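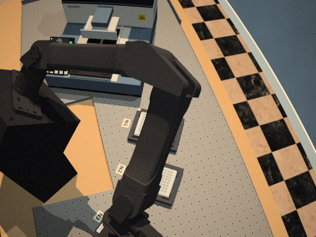
The arm over nests N1 and N2 in our bench model, with the washer behind.

Review: Kadden bench simulator, club licence
Posted 16th June by Llinos Rees

Our robotics club has had Kadden for 7 weeks and I can't get the students off it! They're building a plate-washing routine for the Ruddock Cup, and every move gets tried on screen first. The labels on the bench make it so easy to talk through – "go to N2" and everyone knows where you mean.

Shadows and joints look lovely, and replaying a run at half speed is brilliant for spotting a clumsy wrist turn. Grumbles? Just 2. Saving is slow on our older laptops, and the gripper menu is buried far too deep (settings, then tools, then a tiny arrow).

Still, 31 students share one licence happily, and we're renewing in the autumn.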